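4 Hanging and setting up the work

The Lultmont hanging system will hold almost anything an artist can be persuaded to frame. It holds it level only if you follow the steps in order. Galleries that skip to step 5 are the reason we run a telephone line.

Before you start, check that the crate from Leka contains the rail sections, the drop wires, the hooks and 2 end stops per rail. If an end stop is missing, look in the packing straw. If it is still missing, write to the Zundby depot and hang something small in the meantime.

4.1 Fixing the rail

1. Mark the wall at ceiling height with a pencil. Use a spirit level. Old buildings have opinions about what is horizontal, and the ceiling is not a reliable witness.

2. Drill at each mark and fit the wall plugs.

3. Offer up the first rail section and screw it home from the left. Leave the last screw a half turn loose until the next section has been joined.

4. Push an end stop into each open end until it clicks.

CAUTION: A rail without end stops will let a wire slide off the end, usually during the speeches.

4.2 Hanging a framed work

5. Drop 2 wires into the rail and slide them to the width of the frame.

6. Clip a hook to each wire. Wires are 200 cm long as supplied. Coil the spare length behind the frame and do not cut it until the artist has seen the hang and gone home.

7. Lift the work on to the hooks. Works over 30 kg need 3 wires and two people who are on speaking terms.

8. Step back to the middle of the room. Adjust. Repeat until everyone is tired of it, then lock the hooks with the small key.

NOTE: The small key also fits the Narner display case. The Narner key does not fit the hooks. We have raised this with Narner. 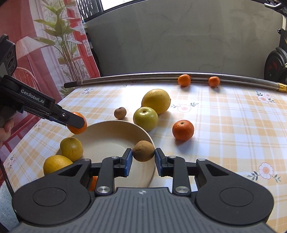 Gripper holding a small brown fruit at the rim of a cream plate

4.3 Labels

9. Fix labels to the right of the work, at the height of the lower edge of the frame. Sculpture labels go on the nearest wall, where visitors will attribute the sculpture to the fire extinguisher.

10. Use the low-tack pads supplied. Household putty leaves a greasy mark that the next exhibitor will be asked to comment on.

11. Check the spelling of the artist's name against the loan form, then against the artist. Where they differ, the artist wins.

4.4 Lighting

12. Aim each lamp at the centre of the work from in front, and tilt it until the glare on the glass has gone. It will have moved to the work opposite. Go and deal with that one.

CAUTION: Let lamps cool before touching them. Works on paper should not be left lit overnight, however good they look from the street.

4.5 Taking down

Reverse steps 5 to 8. Leave the rails up. Wires hung since the November delivery have a green sleeve and must go back in the green bag. Older wires go in whatever they came in.

Section revised March 2011. For insurance values and condition reports see section 5.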